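## Keeping the scorebook at a Rorkdale home game

Sit at half court, next to the clock operator, and bring two pencils. Pens are for people who have never had a basket waved off.

1. Copy both rosters in number order 11 minutes before tip-off. Coaches will hand you them in order of affection.
2. Mark each basket as a 2 or 3, then update the running score.
3. Log fouls at once. Player first, team second.
4. At every timeout, check your total against the board.

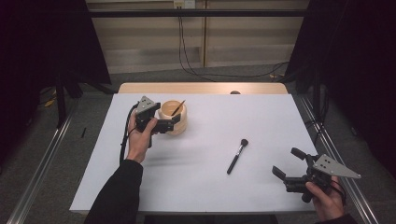
Khanyisile Ngubane would add a fifth step: get the referee to sign the book before anyone turns off the gym lights. She lost an argument over a missing signature last May and still brings it up.

If the book and the board disagree, the book wins. Say so quietly and keep your pencil moving.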